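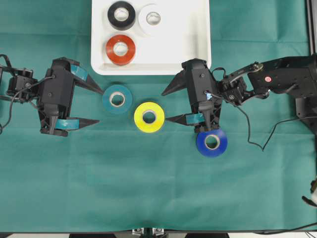 ## How do you store electrical tape so it doesn't go sticky?

Posted in Workshop and Garage, March 24, 2020

**Yasuo Oda**

I keep a mixed set of coloured electrical tape for marking cables and the odd repair. Six colours: black, white, red, yellow, blue and a greeny-blue one. At the moment they live in a white tray on the bench, or they are meant to. Usually half of them are out on the cloth I work on and the other half are in the tray.

Two problems. First, the sides of the rolls pick up fluff and grit, and after one summer in the garage the older ones had a sticky ooze round the edges. I threw those away and bought new. Second, I can never find the end of the tape. I spend longer picking at it with a thumbnail than I do using it.

I have looked at a Plorna drawer unit with small compartments but it seems a lot of money for tape. Is it better to lay rolls flat or stand them up? Does a lid make any difference? And is there any point in keeping them indoors? The garage gets cold in winter and was very hot last June.

---

**Sadao Nakajima**

Lay them flat if you like, but not on top of each other without something in between. When it's warm the adhesive creeps out of the side of the roll and glues it to its neighbour. I cut circles out of the backing paper from a sheet of labels, shiny side towards the tape. Baking paper works as well. Greaseproof doesn't, it sticks.

A tray is fine for the day you are using them. For storage I would want a lid, mainly for the dust. I use an old ice cream tub. A biscuit tin is all right too but mine went rusty in the shed.

Heat is what ruins it. Mine come indoors and sit in the cupboard under the stairs, and I have rolls in there that are years old and still good. Cold doesn't seem to harm them, but cold tape doesn't stretch properly and won't grip, so bring a roll into the house for an hour before you use it.

For the end, fold over about 10 mm to make a tab. You lose a bit of tape each time but you can cut the tab off and it costs next to nothing. If you have already lost the end, run a fingernail slowly round the roll in both directions. It will catch one way and not the other. Black is the worst for this. Hold it under a lamp at a low angle and you should see the line.

Also, don't pull the last bit off the roll when you finish a joint. Cut it with scissors. If you stretch it until it snaps, the end that is left on the roll curls and collects dirt, and the end on the cable lifts after a few weeks.

If the sides have only just started to get tacky, dust them with a little talc and brush off what's left. Don't get it on the face of the tape.

---

**geddes_shed**

Dowel on the wall. I put up a 30 cm length on two brackets and slid the rolls on. Took ten minutes. Standing up they don't stick to each other as much and you can see all the colours. Check the size of the hole in the middle before you buy the dowel, because some makes are smaller. I had to swap mine for a 19 mm one.

Wouldn't bother with the drawers. I had a Tivov set and the rolls were too wide for the compartments by a whisker.

---

**Tesance1262**

I just buy cheap tape and bin it when it goes horrible.

---

**Yasuo Oda**

Thanks all. I have cut some circles of baking paper and found a tub with a lid that takes all six in two stacks. It's going on a shelf in the hall cupboard. The tray can stay on the bench for whichever colours I have out.

Tried the folded tab on the yellow and the blue and it's much easier. Still hunting for the end on the white one. The lamp trick doesn't do much for white, so if anyone has a way of doing that I would like to hear it.

---

**Sadao Nakajima**

For white, rub a soft pencil lightly over the outside of the roll. The graphite catches on the step where the end is. You will have to throw away the first turn because it will be grey, but then fold your tab and you won't need to do it again.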